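Ticket 161 - Recipe scaling gives wrong quantities after update
Product: Garken kitchen planner, desktop
Status: Reopened
Priority: Normal (was Low)
Opened: 13th April

Original report

Since the last update, scaling a recipe up changes the quantities by the wrong amount. I have a shortbread recipe written for 6 portions. When I set it to 50, the flour comes out fine, the sugar comes out fine, and the butter stays exactly where it was. The shopping list then copies the wrong butter figure, so whoever does the buying comes home short.

Restarting makes no difference. Deleting the recipe and typing it in again makes no difference either, and I'd rather not be asked to do it a third time.

Reply from support

Thanks for getting in touch. This is usually caused by a stale local cache. Please go to Settings, then Storage, then Clear cache, and reopen the recipe. If the problem continues, please check that your Zellero sync is up to date.

Reply from reporter

Cache cleared. Butter unchanged. Sync says it is up to date, with a green tick, but it also said that last September when it had quietly stopped syncing for a week, so I don't put much weight on the tick.

I also don't see how a cache would know to pick on the butter. If the old figures were being kept, I would expect all of them to be kept.

Reply from support

We were unable to reproduce this on our side. Could you confirm the unit used for the butter line, and whether the recipe was imported or typed in by hand? We would also suggest turning off the Fasto import helper, as it is known to interfere with some recipes.

Status changed to: Waiting on customer

Reply from reporter

Unit is grams. Typed in by hand, both times. Fasto has never touched this recipe, but I turned it off anyway so that we can stop talking about it. Result: butter still at 300 g whether I ask for 6 portions or 50.

"Known to interfere" is doing a lot of work in that sentence. Known by whom, and with what? I looked through the release notes for the last update and there is one line about Fasto, which says that it is faster.

Here is what I tried this evening, in order, on a fresh copy of the recipe each time.

Butter typed as "300 g butter" - does not scale.
Butter typed as "butter, 300 g" - scales correctly.
"300 g butter, softened" - does not scale.
"300 g margarine" - scales correctly, for what that's worth.
"300 g salted butter" - scales correctly.
Butter line moved to the top of the list - does not scale.
Same recipe opened on a second computer, signed in to the same account - does not scale.
Same recipe on the second computer, signed out - scales correctly.

The last two are the interesting ones, and I notice that neither has anything to do with the cache. It looks to me as if something saved in the account is treating a line that reads "g butter" as a fixed amount.
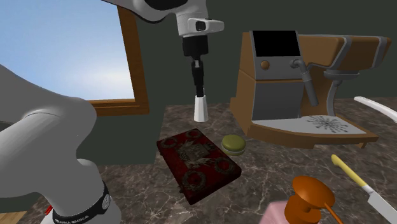
There is a list called Pinned ingredients under the account settings. I don't remember ever opening it. It had one entry, "g butter", with no date beside it and no indication of what had put it there. The help page says pinned ingredients "stay the way you like them", which could mean almost anything. I took it to be about sort order.

I removed the entry, and the butter scaled. I put it back, and the butter stopped scaling. I did that twice to be sure.

Reply from support

Great news that this is now resolved! Pinned ingredients are working as designed. We'll go ahead and close this ticket.

Status changed to: Resolved

Reply from reporter

Please reopen it. I have a workaround, which I found myself, and that is a different thing from a fix. Three questions are still open as far as I'm concerned.

What added the entry? I didn't, and it starts with a stray "g", which is not how a person would type an ingredient. It looks like something cut the number off the front of the line and kept the rest.

Why does a pinned line show no mark in the recipe itself? A small pin would have saved me an evening.

Why did the account behave before the update and not after, if all of this is by design?

Status changed to: Reopened

Internal note (made visible to customer by agent)

Passed to the Fan team, who look after account settings. They can see entries with a leading unit on other accounts - "g flour", "ml milk" - all created during the update. Looks like old favorites were converted into pins and the parser dropped the number. Not a cache issue.

Reply from support

Our developers have identified a possible cause and a correction is planned for an upcoming release. In the meantime, please remove any unexpected entries from Pinned ingredients.

Reply from reporter

Noted. "Planned" and "upcoming" I will believe when I see a version number. Leave the ticket open until then, please, and take the bit about the cache out of the canned reply for scaling problems.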